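Edilcombe's laundrette is staying open, and I can finally stop washing my duvet in the bath

14 shares | 6 comments

Good news from the bottom of Draneck Lane, and I'll admit I did a little jig when I heard it. The laundrette is not closing. The lease was due to run out at the end of March and most of us had assumed that would be that (I'd already been eyeing up the bath, having tried it once with a king-size duvet and pulled a muscle I didn't know I had). But a new lease has been signed, and Dalva Batista, who has run the place for 17 years, picked up the new keys last week.

I popped in at half past eight this morning with a bag of towels and found her up a stepladder, taking down the closing notice. She'd only got one side of it off and it was flapping about over the dryers. "I put too much tape on it," she told me. "I was in a mood that day."

The trouble started last autumn, when the building was sold and the rent was set to go up by a lot more than a laundrette can earn in pound coins. Dalva put a petition on the counter next to the soap powder, and almost 1000 people signed it, which in a town our size is pretty remarkable. I signed it, my mum signed it, and my neighbour signed it on her way to buy fish. 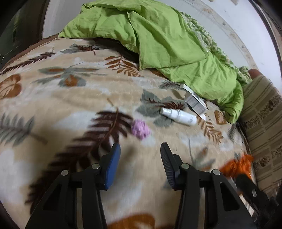
It's the big stuff that people would have missed most. Plenty of us have a machine at home that copes perfectly well with shirts and socks, but try getting a double bedspread in there! The nearest other place with large drums is in Flemine, and the bus only goes every two hours, so you'd be sitting in a strange café all afternoon with nothing to read.

The new owners, a family firm called Llorente, have agreed to a smaller rise, spread over the length of the lease. I rang them and got a very friendly chap who said they'd always wanted to keep a shop on the ground floor and were glad it would be this one. He wouldn't tell me the figure, and nor would Dalva, and I did ask them both more than once.

There are a few changes coming. Two of the oldest washers are going and two bigger ones will take their place, there'll be a card reader for those of us who never have change, and the service wash is coming back on weekday mornings. The bench by the window is staying, wobble and all. Prices are going up a bit from April, but Dalva says she'll put the new list in the window first so people have time to grumble.

My towels came out lovely, by the way.

6 comments | Share this story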